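15 January 2023
Speaker notes, by Stasach

Good morning, and thank you all for coming out in such weather. I have 20 minutes, so do wave at me if I ramble — I usually do.

Start with the board. We used a plain wooden one at Hellau, pale, with a bit of grain to it, and I've never found a better background for bright shapes. Yellow sings on it, and so does red.

Pause, sip of water.
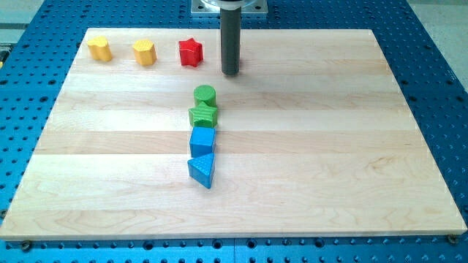 Now, stars. Children will nearly always reach for the star first, bless them, so I like to keep it back until the second round — then let them have it for as long as they want.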